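Search this site Search Advanced Clear
Home Volumes Authors Archive Contact
July – Thodoris Kokkinos and Thanasis Gavalas

4. Thread state estimation and the pull-through planner

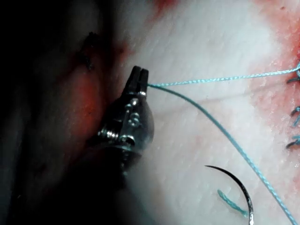
Figure 4. Wrist view during a running task. The jaws hold the braided thread at their tip; the needle lies near the bottom of the view and earlier stitches are along the right side.

The planner in Section 3 treats the thread as a straight line under tension between the last exit point and the grasp. This holds near the end of a pull and fails for most of the time before it. The present section replaces the line with a state estimate that keeps the two sides of the grasp apart, and describes how the pull-through planner uses it. We call the side that is anchored in tissue the fixed run, and the side that leads towards the needle the free run. The two need different models. In Figure 4 the upper strand is nearly straight from the jaw tip to an earlier stitch, while the lower strand leaves the same tip and falls away in a long arc. A single curve fitted through both would place a smooth bend at the jaws where the thread in fact changes direction sharply, and the error is largest at exactly the point the controller has to move. We therefore cut the curve at the grasp and fit each run on its own.

4.1 Segmentation

Thread pixels are found with a small encoder-decoder network that outputs four classes: thread, needle, instrument and background. The network was trained on 2,000 labelled wrist images, of which 1,725 were used for fitting and the rest were held back. Labels were drawn as centre lines and then widened to the local thread width, so that a strand close to the lens and a strand further off are both covered by a single label rule. This matters because the apparent width changes a good deal along one strand. Filtering the mask by a fixed width, as we did in an early version, removed the near part of the free run and left the far part in place.

Cut ends are a separate problem. Short thread ends at completed stitches have the same colour and texture as the working strand and are labelled as thread by the network, correctly. They are not part of the state. We remove them after segmentation by a connectivity test: a thread component is kept only if it can be joined to the grasp point by a path whose gaps are all shorter than the jaw width. A tail beyond the needle swage is dealt with by the needle model, which masks a short band along the needle body before the test is run.

The test has one known weakness. Where the fixed run passes over or ends at an earlier knot, the ends of that knot touch the run and survive. We accept this. The fitted curve is weighted towards the grasp, and a few stray pixels at the far end of the fixed run shift its direction at the jaws very little.

4.2 Curve model

Each run is a cubic B-spline in the camera frame. The fixed run has few control points and a strong penalty on curvature; the free run has more control points and a weak penalty. Depth is not observed directly. For the fixed run we take the depth at the grasp from the arm kinematics and the depth at the far end from the tissue surface model, and interpolate between them. For the free run only the grasp end is known. The remainder is assumed to lie on the tissue surface beyond a lift-off length, which is the one parameter of the model that had to be set by hand.

The surface model is a smooth height field rebuilt each time the arm is parked. Wet tissue gives bright highlights that move with the light, and the light moves with the camera. Points inside a highlight are dropped before the height field is fitted. The same rule is applied to the polished parts of the instrument wrist, which otherwise produce false depth matches close to the base of the jaws.

When a run leaves the image, the spline is ended at the border and flagged as open. An open end carries no position constraint. It does carry a direction, taken from the last visible stretch, and the planner uses this to decide which way to move the camera if the run has to be brought back into view. In the Hollenstein trials an earlier version of the code closed open ends by mirroring them back into the image. The planner then saw loops that did not exist and refused to pull.

4.3 Slack and the pull direction

Slack in the fixed run is defined as the difference between the arc length of its spline and the straight distance from grasp to anchor. A pull is allowed to continue at full speed while slack is above a lower bound. Below the bound the controller changes to a force-limited mode. The force estimate comes from joint torques and is poor at low loads, so the visual slack measure acts as an early warning and the force estimate as the stop condition.

The pull direction is chosen from a fan of 14 candidate directions centred on the current jaw axis. Each candidate is scored on three terms:

(a) the angle between the candidate and the fixed run at the anchor, where a small angle risks dragging the thread across the tissue edge;
(b) the clearance between the swept path of the jaws and the surface model;
(c) the movement the candidate would cause in the free run, judged by the expected travel of the needle.

Term (c) was added last and had the largest effect on operator interventions. A needle left resting on tissue while the thread is being pulled will be dragged once the free run is taken up, and a curved needle does not drag in a predictable way. The point may catch. The planner gives a high cost to any candidate that would tighten the free run before the needle has been regrasped, and if all candidates are above the cost limit it stops and asks for the needle to be picked up first.

Needle pose is tracked as a circular arc of known radius. The arc fit needs enough of the body in view to settle the plane in which the needle lies. With one end of the needle out of the image the fit is still usable, provided that the pointed tip is visible, and the tip is in any case the part whose position matters for term (c). If neither end is visible, the needle is treated as lost and the pull is not started.

4.4 Software structure

The estimator and planner run as two processes on the Vukeleo control stack and share one message type, the thread state. A thread state holds the two splines, the open-end flags, the needle arc if there is one, and a time stamp taken at image capture. It does not hold raw pixels. Keeping the message small allowed us to log every state in every run, and all of the offline results in Section 5 were produced by replaying these logs through the planner without the camera.

The estimator skips images when it falls behind and never queues them. A late state is worse than a missing one, as the planner will hold its last command for a short time if no state arrives but will act on an old state as if it were current. The limit on state age is checked in the planner and not in the estimator – the clocks on the two machines are synchronised, but the network delay between them is only known on the receiving side.

Camera-to-jaw calibration is carried out once per instrument change using the Filwood target. Between changes the calibration is corrected online from the visible jaw tips. The two tips are located in the image, compared with their predicted positions, and the difference is fed to a slow filter. When the jaws are closed on thread the tips are close together and the gap between them is thin, so the rotation part of the correction is frozen and only the translation part is updated.

4.5 Failure cases

We reviewed 13 logged stops from bench runs at Hokutico in which the estimator reported a valid state and the operator disagreed. The most common cause was a false join between the free run and an old stitch lying close to it. The join passes the connectivity test if the gap is short enough, and the spline then turns towards the stitch. Raising the curvature penalty removes the turn but also flattens real bends near the jaws. A colour test was of no use, as the same thread had been used for the whole row.

The second cause was poor light at the edge of the working area. The wrist light falls off quickly, and dark thread ends on dark tissue outside the lit region were at times labelled as instrument. These errors are far from the grasp and would be harmless, except that the clearance term treats any instrument pixel as a second tool. We now ignore instrument components that do not touch the image border or the predicted instrument outline.

The remaining stops were due to twist. A braided thread that has been twisted by repeated regrasping stands off the surface in small loops, and the lift-off assumption in Section 4.2 is then wrong along its whole length. The splines still match the image, but their depth does not, and the slack value is too low. The effect is a pull that changes to the force-limited mode early, which costs time and has no other effect on the stitch. We have not tried to estimate twist from the braid texture, although the texture is resolved well enough on near strands that it may be possible.

Parameter values for the spline penalties, the candidate scores and the age limit are listed in Table 3. The same values were used for all runs.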